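Search this board Go

Two-arm table clearer: foil throws off the trash arm

Plusstead

We're building a table clearer in our shared workshop. Dishes go to the blue tray on the left, trash to the bin on the right. The red can is fine, but the foil gets missed.
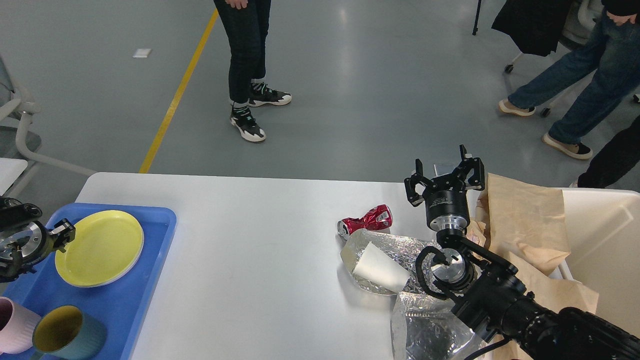
Can, foil and paper cup on the white table

Cup on top of foil is the worst case. Grip force is at 400.

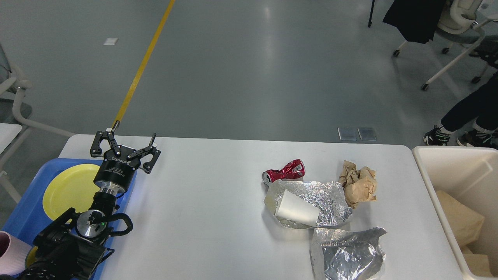 2 replies

Fokumis

Take the cup first, then pinch the foil at a fold. Drop the force to 203 and close slower. Also empty cups before they go in the tray.

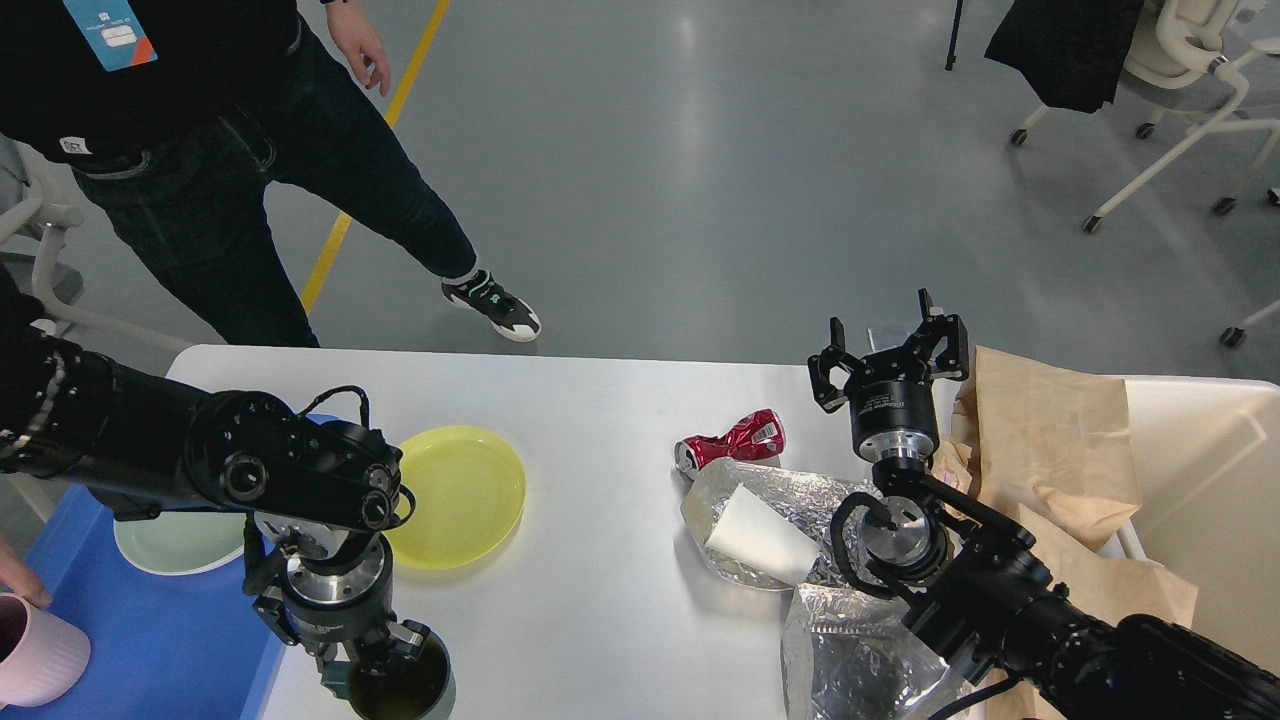 Photo: Funska workshop

Liquid near a wrist worries me more than foil.

Ferrand

try a matte table cover

We use cookies. Accept Manage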